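Updated 04/05/2020 for the second shift.

# Taking over a tidying station at Flatow

These steps are for staff moving from hand sorting to a station where the arm does the picking. Flatow has two such stations, both running the Plullum task software. You don't need to know programming. Plan on about 69 minutes for your first takeover, with someone from the earlier shift next to you.

## Before you start

1. Read the last page of the shift log. Shu-fen Ko keeps the blank sheets in the drawer under the Mok terminal.
2. Sign in at the terminal with your own badge. Shared sign-ins ended when the arms came in, and the hours on your pay sheet now come from this record.
3. Press Hold. The status line should read HELD before you reach into the work area.
4. Check the fingers, the floor covering and the cables, in that order.

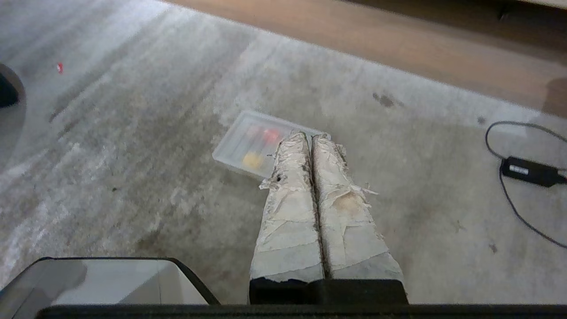
Finger wraps are now part of the operator's job. Under the old setup a technician from Grornow did them on a visit, and the station waited. Look at the tips first and then down the outer sides. Peeling patches, frayed edges along the gap and a thin strip of tape sticking out past the finger all mean the same thing: rewrap before the next run. A loose end can catch on the rim of a container.

## Rewrapping

1. Leave the arm on Hold and open the fingers from the terminal.
2. Peel the old tape from the tip toward the base.
3. Wrap from the base up, each turn covering half of the one before.
4. Press the end down on the outer side – never on the gripping side.
5. Enter code 2243 in the log and initial it.

## During the run

Most of your time goes to watching, refilling and dealing with stops. After two failed picks on the same item, move it by hand and mark it in the log. Don't keep pressing Retry.

People who sorted by hand tell us the watching is more tiring than they expected. Chak-lun Lai changed the rota in August so that operators swap between a station and the packing bench at each break. If you're left on a station past your break, tell him.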